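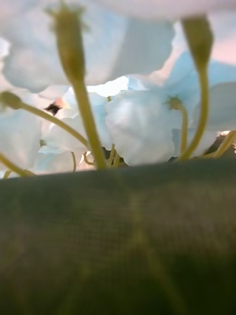

I've been meaning to write up the open day at Dosside for ages, and my freezer is so full because of it that I think I'd better do it now. We went in May, on the one Saturday when the kids had nothing on, and I came home with a whole new idea of how to get through a week of suppers!

Dosside is a shared kitchen where people batch cook together and split what they make. Loan Kim runs the mornings, and she had us chopping within 5 minutes of walking in. There were 11 of us at two long counters, and by lunchtime we had 80 dumplings on trays (pork and cabbage, plus a mushroom kind that I liked even better). Mine came out lumpy. They tasted fine.

The part I loved most was the pantry tour. Ngân Đinh keeps all the dry goods in order of when they need using up, with the oldest at eye level, and she plans the meals straight off that shelf. I've started doing it at home and we finally ate the barley. She also makes a ginger broth she calls Trình, and I had two bowls - then a third when they were clearing up.

Lunch was rice, broth, dumplings and a cucumber salad with a lot of lime. My son ate the salad. I'm still getting over it.

Parking is awkward, so use the lot behind Trasska and walk back up the hill. Bring your own containers with lids, more than you think. I took four and had to borrow a couple from Loan, and those are sitting by my front door waiting to go back. We're signed up for the soup day next, and I'm bringing my sister.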